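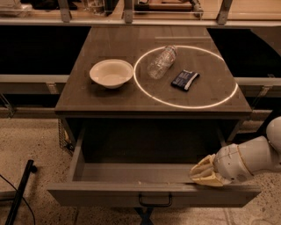

**Figure 3.** A bowl on the top of a cabinet with one open drawer, under warm light.

### 3.2 Effect of lamp color on the reading of glaze shades

Small potteries usually check the color of a finished glaze by eye, and the light in which this check is done differs much from one workshop to another. In the previous section we compared the shade cards under daylight. In this section we report the same comparison under warm household lamps, which is the light in which most buyers will later see the ware.

We used 289 glazed tiles from the Selport workshop. Each tile was judged by two readers, Ermira Dimitriou and Dušan Ristić, who worked separately and did not see the notes of each other. A reader placed the tile beside the printed card and wrote down the nearest shade number. The lamp was switched on at least half an hour before the first reading. Between the tiles the reader looked at a gray sheet for a short time, so that the eye could rest.

For 198 tiles both readers gave the same shade number as in daylight. The remaining tiles were mostly from the pale group. Under the warm lamp, an off-white glaze is easily taken for beige, and the difference between the two is lost completely when the glaze is matte. A similar warm cast is present in Figure 3, where the bowl could be called off-white or beige and we would not like to decide between these names. Dark glazes gave another kind of error: brown and gray tiles were both moved toward black, and the readers disagreed with each other more often than they disagreed with the daylight result.

Gloss was a second source of difficulty. A bright reflection on a glossy tile makes the area near it look darker, and both readers reported that they turned the tile several times before writing a number. We did not limit this turning. Grgić, in his earlier work with the Detard cards, kept the tile fixed at one angle, and for this reason his error rates cannot be compared directly with ours.

The cards themselves may also have changed. According to the workshop notes, one set had been used for up to 1000 readings, and its corners were visibly worn. We repeated the pale group with a new set and obtained the same order of shades, although two neighboring numbers were still confused by Ristić. The results for the new set are given separately in Section 3.3.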